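Oiling a Maple Board So the Grain Really Shows
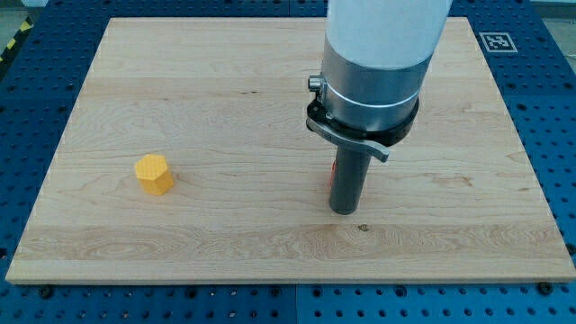 Maple with a bit of everything: long streaks, some swirl and a few small dark knots.

I love maple. It's pale and quiet from across the room, and then you get up close and there's a whole map in there! Oil is my favorite way to bring that out, and it's an easy job for a first project. If you can wipe down a counter, you can do this.

What you need

A bare maple board
Sandpaper in 120, 180 and 220 grit
A sanding block (a scrap of flat wood works fine)
Food-grade mineral oil
4 clean cotton rags, old T-shirts are great
A pencil

Step 1. Read the board

Tilt it near a window before you do anything else. You're looking for which way the streaks run, and for any swirly patches where the grain keeps changing its mind. Press a fingernail gently around each knot. If it's solid, leave it alone and enjoy it. If it moves or crumbles, put a drop of thin wood glue in there and let it cure overnight.

Step 2. Sand with the grain

Scribble lightly over the whole face with your pencil. Start with 120 and sand along the streaks until the scribble is gone, then brush off the dust. Do it again with 180, and finish with 220. Swirly areas like a lighter hand and a fresh piece of paper. Don't forget to round over the edges a little (your fingers will thank you every time you pick the board up).

Step 3. Raise the grain

Wipe the board with a damp rag and let it dry completely. It'll feel fuzzy, like a peach! Go over it once more with the 220, barely pressing. I skipped this on my first board and it went rough after one wash, so now I do it every time.

Step 4. Oil it

Pour a small puddle in the middle and spread it out with a dry rag. This is the fun part – the color warms up right in front of you. Cover the face, the back and all the edges. The ends drink the most, so go back to them. Wait 30 minutes, wipe off whatever is still sitting on top, and stand the board on its edge overnight. Give it 2 coats at least, and a third if it still looks thirsty in the morning.

Looking after it

Wash by hand, dry it right away, and keep it out of the dishwasher. Mine gets a new coat whenever the surface starts to look chalky. Tekle Yimer, who taught me all this, likes to rub in a little beeswax after the last coat, and it gives a lovely soft shine.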